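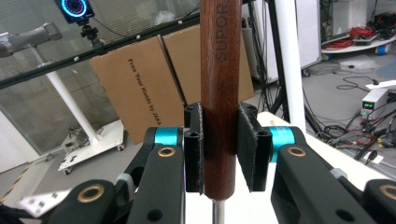
Family Contact and Release Preparation in a Medium-Security Prison
Final report of the student project, Applied Criminology, second year

Project group: Mirjam Schwaiger, Ambros Kaufmann, Khrystyna Antoniuk
Supervisor: Regula Ruchti

1. Background

Narport is a medium-security prison for adult men with 414 places. Most of those held there are serving sentences of between one and six years. Under the prison's own rules, release preparation begins 16 weeks before the expected release date, when each prisoner is given a named release officer and a written plan covering housing, work, debts and health care.

The project group was asked to examine one part of that plan, the section on family contact. Earlier coursework had suggested that this section was often left short, and the prison management agreed to let us find out whether this was so at Narport and how staff and prisoners regarded it.

2. Questions

The report deals with two questions. First, how fully is the family section of the release plan completed? Second, what do prisoners and release officers consider to be the main obstacles to regular contact in the final months of a sentence?

3. Method

The prison made available 233 closed release plans with all names and file numbers removed. Each plan was read by two members of the group, who recorded whether the family section was blank, partly completed or completed. Where the two readings differed, the third member decided.

In addition, 50 prisoners in the release phase filled in a short questionnaire on paper. Participation was voluntary and had no bearing on privileges or release dates. Ingeborg Baumgartner, head of the release unit, arranged interviews with four of her officers. These took place in the staff building and were recorded in writing only, in line with the conditions of access.

Prisoners on remand and those awaiting transfer were left out of the study. The questionnaire was offered in three languages, although we are aware that some men who speak none of these could not take part.

4. Findings

4.1 Release plans

A completed family section was the exception. In the majority of plans the officer had entered the name of one relative and a telephone number, with no note of how contact was to be kept up or whether the relative had been consulted. Plans drawn up for men with children under school age were as a rule more detailed.

Several plans referred to "see visit record". The visit record is kept in a separate system, Widora, to which release officers have reading access during office hours only. Two of the officers interviewed said that they seldom opened it.

4.2 Questionnaire

Respondents named the cost of travel as the greatest obstacle to visits, followed by visiting hours. Afternoon visits end at 3.30 pm, and the last direct bus from Eskildsen arrives at 2.40 pm. A relative who relies on that bus therefore has less than an hour, part of which is spent at the entrance check.

Telephone contact was judged more favourably. Complaints here mainly concerned queues in the early evening – the one time at which school-age children and working partners can both be reached.

4.3 Interviews

The officers described the family section as useful but difficult to complete. Some prisoners do not wish relatives to be contacted, and this wish must be respected. One officer pointed out that the form provides no box for recording such a refusal, so that a blank section may reflect a clear decision by the prisoner. This affects our reading of the plans in 4.1, and we were unable to correct for it afterwards.

5. Recommendations

The group recommends that the form be given a field for refusal of contact, and that a summary of the visit record be attached when the plan is opened. It further recommends a trial of later visiting hours on one afternoon a week, beginning in October, when the new bus timetable comes into force.

A proposal to hold family meetings at the Huster day centre was discussed with the release unit. It was not pursued, as escorted leave would be needed for each meeting and staffing does not at present allow this.

6. Limits of the study

The findings apply to one prison. The views of relatives were not collected, as the ethics approval covered prisoners and staff only. A later project group may wish to apply for wider approval at an early stage – our own application took seven weeks.

The blank questionnaire and the reading guide for the release plans are held by the department office and may be consulted on request to the supervisor.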